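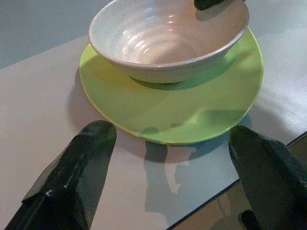 Ryszard Kurek maintains that most households notice carpenter ants a season too late, when the frass beneath a window sill has already been swept up several times as ordinary dust.

January | By the Trurnness Home Desk
Print this article | E-mail this article

The Dedent survey of older homes in Trurnness supports his view. Inspectors visited 197 houses and found active galleries in 133 of them, chiefly in porch posts and in framing near leaking gutters. Carpenter ants do not eat wood. They excavate it for nesting, and they prefer lumber softened by moisture.

Large black ants seen indoors in winter usually indicate a nest within the heated structure. Owners are advised to follow the trail after dark, to repair the leak first, and to store firewood well away from the siding. Spraying the visible workers seldom reaches the queen.

Contact the editors | Copyright Tessier Publications | Back to top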